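Subject: Re: Anyone tried the Mutora two-arm kit?
From: Norbert Takács

Flolton list member wrote:
> We have been offered the Mutora pair by Vandatness on a month's
> trial. Is it worth the bother for a small packing bench? And does
> the rail come with it?

Hello all, and sorry for the slow answer, May has been a bit of a month here!

Yes, the rail comes with it, and both arms sit on the one length. We've had ours going on the old wooden table with ordinary shopping (a basket of packets, a green-lidded jar, a blue bottle), which I find a far better test than the foam blocks they send you. I'll go through your two questions and one you didn't ask. 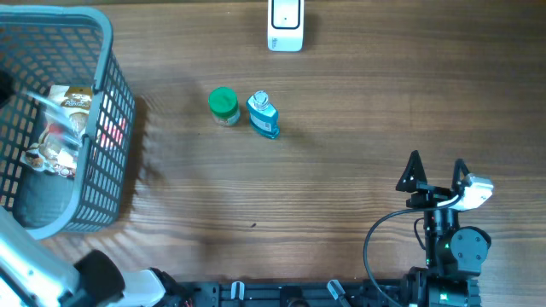

1. Is it worth it? For light mixed goods I'd say so. We logged 147 picks in our first proper session and 85 of them needed no help from me. Crinkly pouches are the weak spot, so do try some of your own before you sign anything.

2. The rail. Lovely solid thing, but bolt it down first and fit the arms afterwards. I did it the other way about and lost a whole morning (and some skin).

3. Cables. Ours loop out over the table more than I'd like. Adamczyk do a set of clips, and I mean to order some.

The trial cost us 460, taken off the price if you keep it. Do ask them about that.

All the best,
Norbert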